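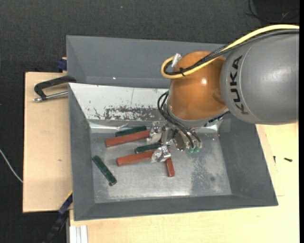

Sourdough starter in a cold house, feed it more or feed it less?
Posted in: Bread and Baking

pouran_h
My starter (three years old, answers to Grimel) has gone sluggish since we moved up the hill. In the old flat it doubled by lunch. Now it's August, the kitchen sits on 18 degrees if I'm lucky, and by dinnertime it's barely lifted off the bottom of the jar. I've been feeding it morning and night, equal parts by weight, 50 grams of each. Smells fine, a bit like yoghurt. Bubbles on the side but no real oomph. Do I feed it more often to perk it up, or am I drowning the poor thing?

kbabaei
You're drowning it. When it's cold the bugs work slower, so you're chucking out half your colony before it's had a proper go at the flour. Drop back to once a day and wait until it's peaked and just started to sag. Mine went through the same thing our first winter in Ranivley and it came good inside a week.

Manouch D
Disagree with Kamran a bit. Once a day at equal parts will get sour on you and then your loaves will spread like a cow pat. I'd keep the two feeds and fix the temperature. Oven with only the light on, door open a crack. Put a thermometer in there first though, some ovens get surprisingly toasty with just the globe.

kbabaei
Cow pat is harsh! I bake one a day mate and they stand up fine.

Manouch D
I've seen the photo you put up in the rye thread, Kamran. I stand by cow pat.

elaheh_b
As the person who has to eat his bread, I'm abstaining.
Pouran, what flour are you feeding it? I swap a spoonful of the white for wholemeal rye when ours gets lazy and it makes more difference than anything the boys are arguing about.

pouran_h
Just plain white bakers flour, the big Ghaffari bag. I've got some rye in the freezer, could try that. The oven light is out, literally, it blew in the move and the landlord is taking his sweet time.

Parvaneh M
Esky! Put the jar in a small esky with a jam jar of hot tap water next to it and shut the lid. Top up the hot water before bed. I've done this for years and it costs nothing. I had one of those Plitenura proofing boxes for a while too — lovely thing, paid 184 dollars for it, and it now holds my Christmas ribbon.

Manouch D
The esky is good. Don't use boiling water, I cracked a jar that way and lost the lot.

kbabaei
Or, hear me out, leave it on the bench and be patient. People made bread in cold houses for a very long time without a proofing box OR an esky.

Parvaneh M
They also had a wood stove going all day, Kamran.

pouran_h
OK, plan is esky, a spoon of rye, and I'm keeping two feeds for now because I'm stubborn. How do I know when it's ready to bake with? I used to do the float test but it sank this morning and I got disheartened.

elaheh_b
Float test is rubbish for anything with rye in it, don't let it upset you. Rubber band on the jar at the level after feeding and watch for it to double. If it gets there three feeds in a row I'd bake.

pouran_h
Update! Day four in the esky. It got past the rubber band and all the way to the lid by two in the afternoon, and there's a bit of goo down the side of the jar. Loaf is shaped and in the fridge overnight.

Manouch D
Told you. Temperature.

elaheh_b
Or the rye...

kbabaei
Or it would have come right on its own. What are you baking it in? If it's a Dutch oven, leave the lid on for longer than you think, mine gets 25 minutes covered.

pouran_h
Old enamel roaster from Mum, lid doesn't quite sit flat. I'll give it the 25 and report back tomorrow arvo.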